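About Rosari

Rosari is an independent record label and pressing agent based in Cladbridge. It was established to issue soul, disco and jazz-funk by artists from the region, and it remains owned by the people who run it.
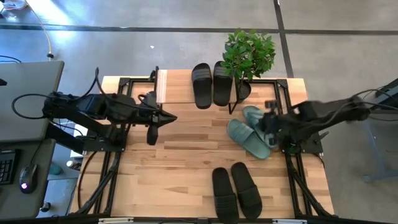
The label's catalogue now stands at 60 titles, most of them twelve-inch singles. Each is issued in a first pressing of 800 copies and is kept available digitally thereafter. Sleeves are designed in-house to a restricted palette, and the present series takes the tan, honey and reddish-brown of a butcher-block tabletop, with black lettering. Artists retain ownership of their master recordings.

Distribution is handled by Nair, which supplies 15 independent shops from its warehouse in Sturport.
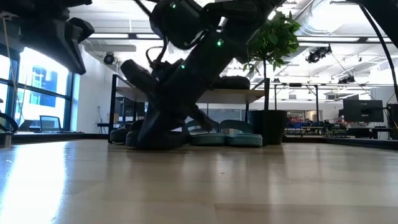 Daylight across the tabletop.

Demonstration recordings are welcome throughout the year except in August. Submissions should contain no more than three tracks and should be sent through the contact page.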